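Kundeck Opens Second Office Furnishings Showroom

20 Sep 2023

Kundeck, a supplier of desks and storage for small offices, has opened its second showroom, in the Jukora business park. The 1,200-square-foot space took over from a print shop that moved out in August.

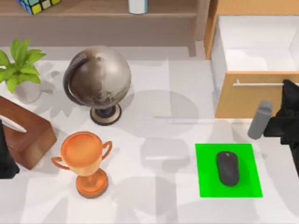
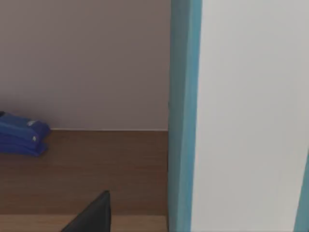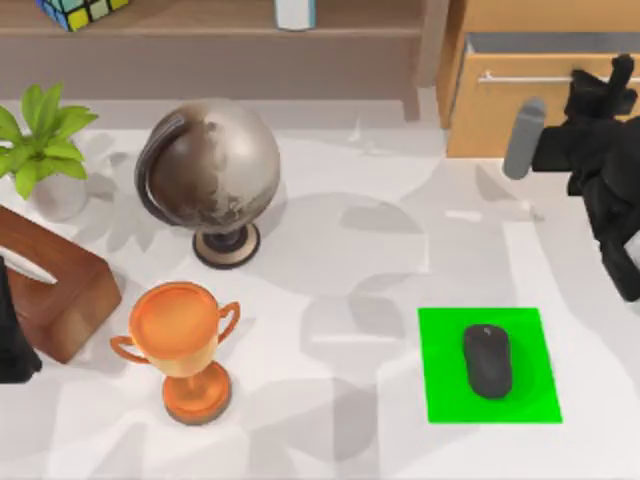
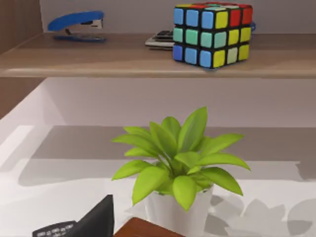
Computer renderings with wooden shelving.

Customers can order from the full Kundeck range and from Cundent, its line of filing cabinets. Delivery is free on orders over $500. The first 100 customers to place an order at the new location will get a free desk lamp.

"Most of our buyers run offices of two or three people, and they want to try a chair before they pay for it," said Hongmei Jia, general manager of Kundeck. "The old showroom was a long drive for many of them."

Fitting and assembly will be handled by Zhong, which already does this work for the first showroom.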